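# Play greengrocer's: how do you stop the veg bins turning into one big muddle?

**Liya Ejigu**

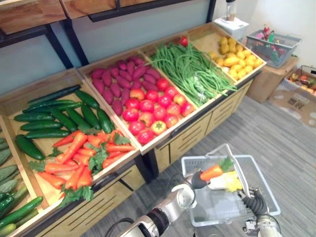 We're setting up a pretend greengrocer's in the corner of our church hall for the toddler group, and I'm so excited about it! We've got a big wooden stand with tilted bins, and 100 pieces of artificial veg from a nursery that was closing. My trouble is the sharing. The cucumbers and carrots have one bin between them, the sweet potatoes are up behind the tomatoes, and there's already a tomato on top of the green beans. Do I need dividers? The children are mostly 2 to 4, and they love filling the white wire basket (carrots first, always, because of the leafy tops). Opening in November.

**Torbjørn Berge**

Just let them mix it up. Ours is a mess by ten o'clock and they have a lovely time.

**Benvinda Henriques**

Oh, this is my favourite corner to set up! I'd skip fixed dividers, as little hands get wedged behind them. Lay a strip of thick felt across the middle of each shared bin, so the back lot doesn't slide down into the front. Then pair things that look nothing alike. Your purple and red bin is spot on for that, even a two-year-old can sort it. I'd keep the beans on their own, though, they tangle round everything.

Tidy-up is a game with us: "who can find me a tomato?" and off they go. It takes some 2 songs' worth of time. Do get a second basket if you can, or there'll be tears!

**Junpei Yagi**

Felt works, but glue it down. Ours ended up as a cape.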